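Tetix control software moves two arms as one at Değirmenci test site

Vodurex has released a new version of Tetix, its control software for pairs of small robot arms. The company made the announcement on 25 May 2022, after a period of testing in its laboratory in Değirmenci.

The main change is in the planner. In earlier versions each arm received its own plan, and a separate safety layer stopped one of them when the two paths came too close. In the new version there is a single plan for both arms, and it is calculated again whenever the cameras report that an object is not where it was expected.

"Before, one arm was always waiting for the other one," said Orhun Taşdemir, who leads the planning work. "It was safe, but it was slow, and the operator could not understand why it was waiting. Now the plan shows which arm has the right of way, and for how long."

For the trials the team chose a task that people in the food trade know well, the packing of chocolates. Pieces lie without order on a red tray or plate, and they must go one by one into the small compartments of a box insert. The software has to choose a piece, decide how to hold it, and find a free compartment.
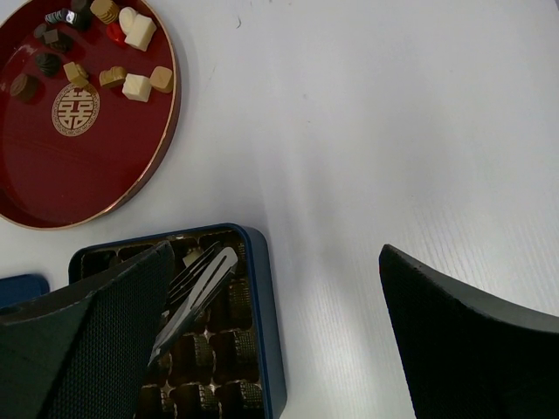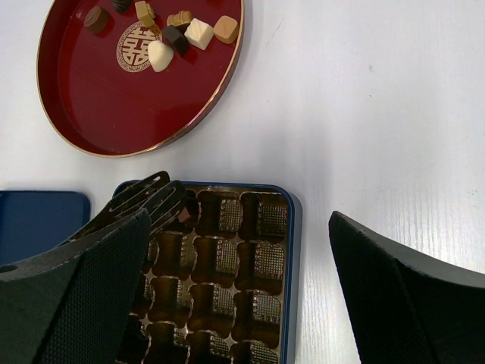
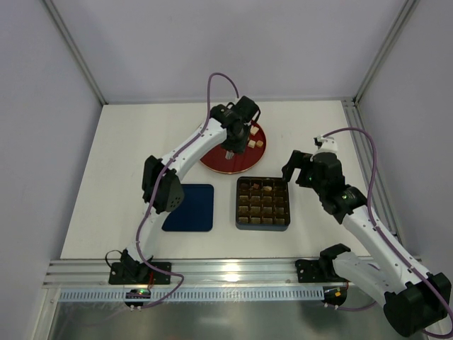 Chocolates on the red tray, in the first two views, and the two arms at the white table in the third.

What the cameras must see

Perception was the more difficult part, according to Müzeyyen Kaplan, who wrote most of the new module. A glossy surface sends back reflections, and the older version sometimes took a reflection for the edge of an object. A dark piece in a brown compartment can also be missed, and then the compartment is marked as free.

The new module compares the view from the wrist of the arm with the view from a fixed camera at the side. If the two do not agree, the arm does not close its gripper. It moves a little and looks again. After 2 failed looks it leaves the piece and goes to another one.

Tetix now also keeps a record of each decision, together with the camera view that belongs to it. Erdal Karabulut, who is responsible for the tools around the software, said that this record was first made only for the developers. During the trials the operators began to open it as well, and it was then given a simpler screen and a search function.

The test set which is delivered with the release has 175 recorded starting positions. Users can run them on their own computer before they connect an arm.

Clemen, a packing company, will be the first outside user. Its engineer Gillespie Pringle said the company would begin with 4 work places and would keep its present software on the other lines. "We want to see how it behaves when the product changes in the middle of a shift," he said.

The installation is planned for June. Vodurex will publish the user manual in English and Turkish at the same time.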